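夹爪那次故障，拖到八月总算理清楚了，分几条记一下，给以后碰到同样情况的人参考。

1/
先说现象。我们那台做布料抓取的臂，夹爪偶尔在没有指令的情况下自己松开。布掉了，程序不报错，继续往上走，到位以后空手做完整套动作。第一次发生在下午四点多，我以为是布太滑，没当回事。

2/
第二天又来，连着两次。翻日志，控制器那边的目标宽度一直没变，反馈宽度却突然跳到最大，隔一会儿又跳回来。Olaia Soler 看了一眼说像通信问题，我当时不信，觉得是指尖磨损，换了一对新的。没用。

3/
接着怀疑夹持力。把力往上调，松开的次数一点没少，反倒把一块薄布夹出了印子。这一步是我走的弯路，浪费了将近一个下午。建议大家先看日志再动参数，我自己也没做到。

4/
真正的安全问题出在第三次。Aníbal Inga 伸手去理布，臂是暂停状态，夹爪突然先开后合，夹到了他的手套边。人没事，手套破了个口子。我们的“暂停”只停关节，不停夹爪，夹爪走的是另一路供电。手册里写了，在附录里，我们没人读到那一页。

5/
当天就停机了。规矩改成：手要进工作区，必须按急停，屏幕上的暂停不算数。急停回路也重新接过，现在按下去夹爪一起断电。断电以后指头会保持原位，要用手掰开，麻烦一点，可以接受。

6/
然后查线。腕部那根通信线是 Vultis 的，标称弯折寿命很高，但我们走线时在第五轴后面扎得太紧，腕一转到底，线就在扎带口折一下。拿万用表量，静止时全通，把腕慢慢转到极限，屏蔽层断一下，再转回来又通了。Maximiliano Olmedo 蹲在旁边转了好几遍才抓到。

7/
线断的那一瞬间，夹爪驱动收不到心跳。超时设的是 300 毫秒，超过就进“安全状态”，而出厂默认的安全状态是张开。对抓箱子的人来说也许有道理，怕夹到人。对我们就是掉布，再加上恢复通信后它会自动回到上一个目标宽度，也就是又合上。Aníbal 那次就是这么夹到的。

8/
改了这几处：线换新的，第五轴后面留出一段松弛，扎带换成宽的魔术贴；超时后的动作改成保持；通信恢复后不许自动动作，要人确认；上位机加了一条检查，反馈宽度和目标宽度对不上就停臂并报警。最后这一条本来一开始就该有。

9/ 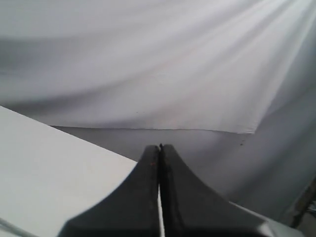

腕部相机现在也算进了检查流程。以前只拿它录数据，没想过用来看夹爪自己的状态。两根指头并在一起的时候，尖端几乎贴死，往下那道缝慢慢张开，露出一条细细的白光。我们就拿这条缝当参照：反馈说闭合，画面里尖端却分开，那就是反馈在骗人。白布白台面，指头是深灰色的，对比很够，阈值很好调。左指上那个红褐色小点一开始总被算法当成缺口，后来把那一小块屏蔽掉了。

10/
改完以后跑了 2000 次开合，腕部每次都转到极限，没有再丢心跳。布料抓取本身的失败还有，褶子太厚夹不住，或者夹到两层，那是另一类问题，跟这次无关。

11/
有人问为什么不直接上无线。Leire Tejada 试过，延迟抖得厉害，暂时不考虑。

12/
还没解决的：确认按钮离工位太远，每次要走过去按。Iñaki Miranda 想挪到台子右边，等他画完图再说。驱动那边的默认设置我已经写邮件反映了，还没收到回复。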